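Flallelholm Aged Aquavit, Batch 2

By Abelardo Montoya

Category: Aquavit, cask aged
Bottle: 644 of 1,860
Age: 2 years
Source: Bought at retail

Nose: Caraway first, the toasted seed and then the crust of the rye bread. Orange peel, dried more than fresh. Some vanilla from the wood and a little cedar. After ten minutes in the glass there is a smell like the inside of an old spice drawer, with fennel and maybe a clove or two.

Palate: Drier than the nose suggests. Caraway again, then dill seed, white pepper and lemon pith. The oak comes in midway and brings light caramel with it. Medium body, a bit oily along the sides of the tongue.

Finish: Medium to long. Rye crust, anise, a small amount of tannin. The last thing left is a bitter orange note that I liked on the first pour and got a little tired of by the third.

Notes: I reviewed the first batch last winter and thought it was too young. The spirit was well made but the wood tasted like it had been laid on top, and there was a raw edge to the alcohol that made it hard to drink at room temperature. I drank most of that bottle out of the freezer, where the cold hid the problem and also hid most of what was interesting.

Batch 2 is a better product. The distillery says the base spirit and the botanical recipe are the same. The change is in the cask. The first release went into new oak only, and this one was split between new oak and used sherry wood, then married before bottling. I can't say I would have picked out the sherry blind. It doesn't taste of raisins or nuts. The wood is just quieter, and the caraway has room.

I tried it four ways over one Saturday and the week after it.

Neat, at room temperature, in a small tulip glass. This is how I would serve it. The aroma opens well and the heat is under control. Give it a few minutes after pouring. The first sniff is mostly alcohol and caraway and doesn't tell you much.

From the freezer, in a shot glass. Fine, and traditional enough, but you lose the orange and nearly all of the oak. If you like your aquavit ice cold, buy a clear one and save some money.

With a few drops of water. The dill gets louder and the finish gets shorter. I didn't see the benefit. There was a slight haze in the glass after the water went in, normal for a spirit carrying this much seed oil.

Over one large cube. Better than I expected. I used the Jelix mold, the tall silicone one, and the cube melted slowly enough that the last sip still tasted of something. The bitter orange note softens this way, so if you find it too strong neat, try this before giving up on the bottle.

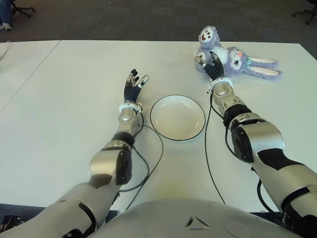
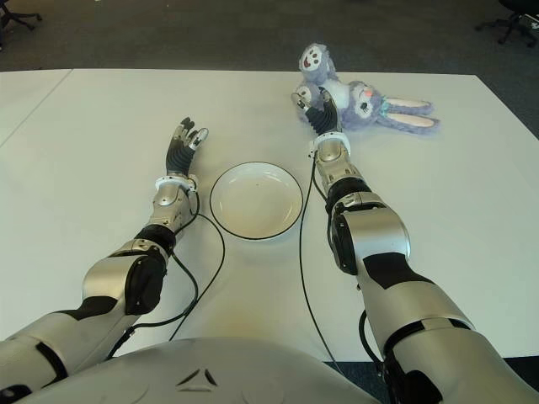
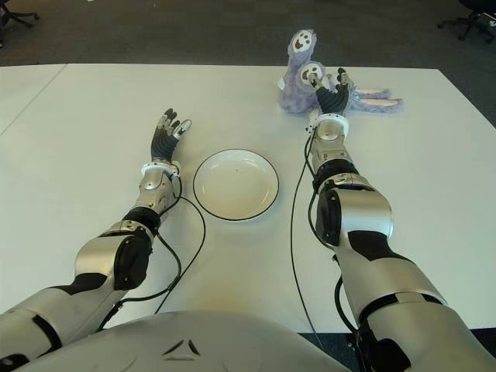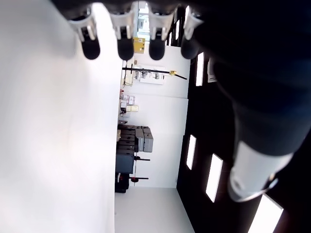

Robot arms over the white table, with a hand up close in the last picture.

In cocktails

I don't usually cook with or mix an aged spirit at this price, but people write in to ask, so I made a few drinks.

An aquavit old fashioned, with a scant spoon of demerara syrup and orange bitters, was good. Go lighter on the bitters than you would with bourbon. The spirit already has plenty of orange in it and the drink turns medicinal fast. My second attempt, with half the bitters and a strip of lemon peel in place of the orange, was the better one.

A martini-style drink with dry vermouth did not work for me. The oak and the vermouth fought each other. A clear aquavit is the right bottle for that.

The one I would make again is a simple sour with lemon, honey syrup and no egg white. Honey and caraway go together very well, and the wood gives it enough weight that you don't miss the foam. Shake it hard and strain it into a cold glass.

With food

Pickled herring, of course. Also smoked trout, sharp cheese and buttered rye bread. I had a pour with a plate of roast pork and red cabbage and that was the best match of the week, the fat in the pork taking care of the tannin. It was poor with chocolate. I would not bring it out after dessert unless dessert is apple cake.

The bottle

Short and wide, clear glass, with a natural cork that has a wooden top. The cork on mine was tight and squeaked on the way out, but it has not crumbled. The label lists the batch and bottle number by hand in ink, and the ink smears if you pick it up with damp fingers. I have already lost the tail of the last 4 on mine. The neck pours cleanly and does not drip.

The back label still says "aged to perfection," a phrase I would like to see retired from all back labels. It does give the cask types and lists the main botanicals, and I wish more producers did that.

Compared with the competition

The obvious comparison is Ren, which costs less and is easier to find. Ren is sweeter and rounder with a lot more vanilla, and I think a whiskey drinker trying aquavit for the first time would probably like it more. It also has a shorter finish and less seed character. After a glass of the Flallelholm it tastes a bit like flavored young whiskey. In the other order they both do fine, so pour the Ren first if you are tasting them together.

Against its own first batch there is no contest. If your store still has the earlier one on the shelf, check the label before you pay. The bottles look the same apart from the handwritten line.

Value

It is expensive for aquavit and ordinary for a small-batch aged spirit. I paid full price and would pay it again, though maybe not more than once a year. One bottle goes a long way, given that two small pours is as much as I ever want in an evening.

Who should buy it: anyone who already likes caraway, and rye whiskey drinkers who want something next door to what they know. Who should skip it: people who don't eat rye bread on account of the seeds. There is no version of this bottle that gets around the seeds.

Rating: B+

The distillery plans a third batch with a longer stay in the used wood. I have asked my store to hold one and will post notes when it arrives.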